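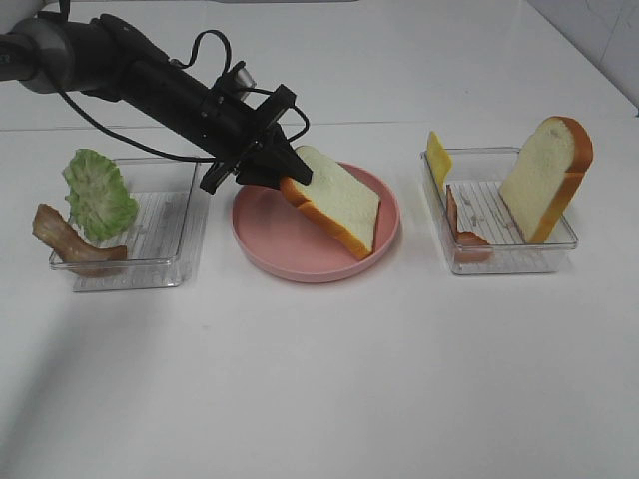 Photo: Dillesance University Office of Communications

DILLESANCE – A delegation from Harnau Community College visited Dillesance University in October to review the first year of the transfer partnership between the two institutions and to discuss its extension to online courses. The visit opened at 9 a.m. in the Gilani Building, where the delegation was received by the Office of the Provost.

Under the partnership, students who complete an associate degree at Harnau may enter Dillesance as juniors without a separate application fee. Seven degree programs are covered at present, among them nursing, accounting, elementary education and computer science. The university reported that 300 Harnau students have requested a credit review under the agreement.

The morning session dealt with advising. Staff from both registrars' offices compared the forms now in use and noted that two math courses carry different credit values at the two institutions. Students transferring in accounting have been most affected. A revised course table will be sent to department chairs for comment before the spring registration period opens.

Delegates then toured the Gilani Building, including the teaching labs on the second floor, the tutoring center and the recording rooms used for online lectures. Questions from the Harnau faculty concerned lab access for part-time students, who are often unable to attend before 5 p.m. Dillesance confirmed that evening lab hours are offered during the fall and spring terms but not in the summer.

Lunch was served in the student union, followed by a meeting with transfer students now in their first semester. The students spoke favorably of the orientation program and asked for earlier notice of housing decisions. Several had accepted off-campus leases before learning that rooms were available to them.

The afternoon was spent at the Hondadside campus, a short bus ride from the main grounds. The library there has 20 study rooms open to students of both institutions, and Harnau cardholders may borrow from the general collection on the same terms as Dillesance undergraduates. Delegates also viewed the athletic fields and the student health office. Access to the fitness center is not part of the current agreement and was referred to the student affairs offices for further discussion.

At the closing session, the institutions agreed to continue the transfer book grant for a second year. The grant provides $3000 to each participating degree program for the purchase of required textbooks, which are then lent to students by the semester.

Dillesance representatives will travel to Harnau in the spring for a return visit. Students interested in transferring may obtain the current course table from the advising office at either institution.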